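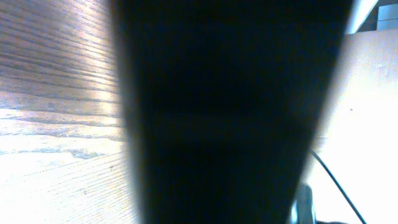
4.2 Contents lists and wood surfaces

We reviewed 292 closed water-damage claims handled by three restoration contractors, Usico, Urkis and Dhanial, all working in the Rallton area. In 93 of these claims the contents list was revised at least once after the first site visit. Most revisions added small items that had been moved to another room before the contractor arrived. Electronics were the most common addition, followed by small kitchen appliances.

Product name and model were the two entries most often left blank. Where both were filled in at the first visit, adjusters seldom asked for more paperwork. Where only a general term such as "phone" was used, the file stayed open longer — in some cases up to 30 days longer.

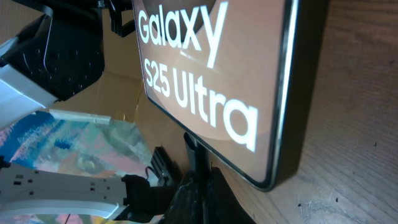
Figure 3. Galaxy S25 Ultra product box, with the model name on its face.

Wood furniture raised a different problem. Contractors used their own terms for the state of a finish, and the same wording did not always lead to the same repair. Usico and Urkis both wrote "light wear" for tables that were later refinished, while Dhanial used the term only for pieces that needed cleaning. We therefore coded wood items by the work billed and set the written condition aside. 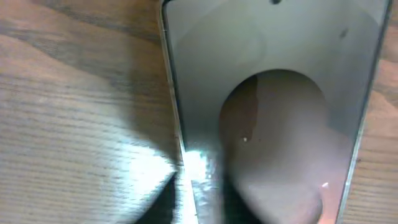
Figure 4. Light-brown wooden tabletop with lighter and darker bands of grain.

Refinishing was billed more often for tables than for chairs or shelving. Claims with no wood items were left out of this part of the analysis and are covered in Section 4.3, together with those settled in cash.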